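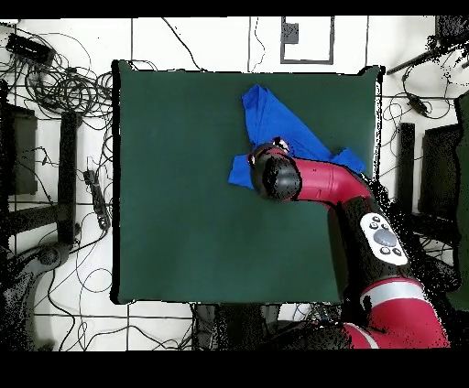 ## Skarkora, my new slope glider: a thread for a cold Monday

**1/** January 30, 2023, and the Skarkora is finally in one piece on the shelf above my desk, so I thought I'd write it all up while I can still remember which bits I glued to which. Get a cup of tea, I do go on a bit once I'm talking about gliders.

**2/** For anyone new, I fly mostly off the west side of the hill at Sternton, and I've been there since I was a teenager with a second-hand trainer and a lot of rubber bands. You get a lovely smooth westerly up there, and then a nasty bit of rotor just where you'd like to land.

**3/** The Skarkora is my own drawing, a two-channel plus flap thing with a span of 131 cm. I wanted 132, if you're wondering, but I'd cut the left tip panel short and it was so much easier to trim the right one to match than to start again!

**4/** It has a foam core, a pine spar and brown paper over the lot, stuck down with watered-down PVA. I know plenty of you will tell me to use glass cloth, and I have done in the past, and I itched for a week.

**5/** The fuselage is the old one from my Medina, the glider some of you will remember from the July meet, where it met the fence post. Everything behind the wing was fine, so I sawed it off just ahead of the trailing edge and built a new nose on to it, a bit longer this time so I wouldn't need so much lead.

**6/** I still needed lead. 19 grams of it, tucked in under the battery and held with a blob of hot glue, and she balances exactly on the pencil lines I drew under the wing.
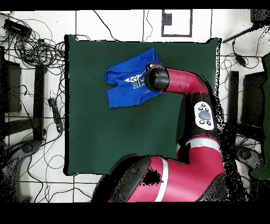

**7/** Papering a wing is mostly a matter of patience, and I have never been overly blessed with it. I brushed the glue on too thick on the first panel, went to answer the door, and came back to find the paper had swollen up and gone into ridges all the way along. If you want the general idea, look at the blue T-shirt bunched up on the green mat, all those folds lying over one another, and then imagine trying to get clean air to flow across it. I peeled the lot off, had a biscuit, and did it again with half the glue and a soft roller, working from the middle outwards.

**8/** The second go was so much better that I did the other panel the same evening, which meant supper was very late. Do leave them weighted down overnight, though. I used the big atlas and a stack of old model magazines, with baking parchment in between so that nothing became a permanent part of the wing.

**9/** Servos are a pair of little Caltance ones that came out of the drawer. One of them buzzes at neutral. I've moved the linkage one hole in and it buzzes less, so I'm calling it done and will grumble about it later.

**10/** A small tip I wish I'd picked up years ago: set the throws with the radio at full travel and change the hole on the horn to suit. I used to do it all with the transmitter, winding the rates right down, and then wondered why the elevator moved in little steps.

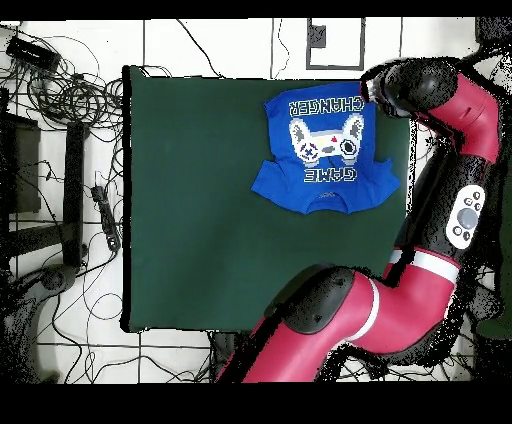 **11/** Do you need a motor to fly a glider like this one?

You don't need one if you have a hill and a steady wind blowing on to it. On flat ground you'd want a bungee, a tow or a small motor in the nose, and I'd go for the motor if you mostly fly by yourself.

**12/** Several of you have wanted to know about the plans. They're in pencil on the back of wallpaper at the moment, with a good deal of rubbing out around the tail, but I'm going to ink them properly and scan them in strips. The airfoil is just a flat-bottomed section I traced round a tin lid and a bendy ruler, so please don't expect any clever numbers.

**13/** She hasn't flown yet. The forecast has been northerly for days and Sternton is no good at all in a northerly, you just stand there watching everybody's models sink towards the sheep. I did have a few gentle hand throws into the long grass behind the house, and she went straight and level, with perhaps a touch more up trim needed.

**14/** Next job is a bit of colour on the underside, because plain brown paper against a winter hillside is terribly hard to see. I'm thinking orange stripes on one wing only. If anyone has found a paint that doesn't lift the paper, do please tell me which one, and whether you sealed it first!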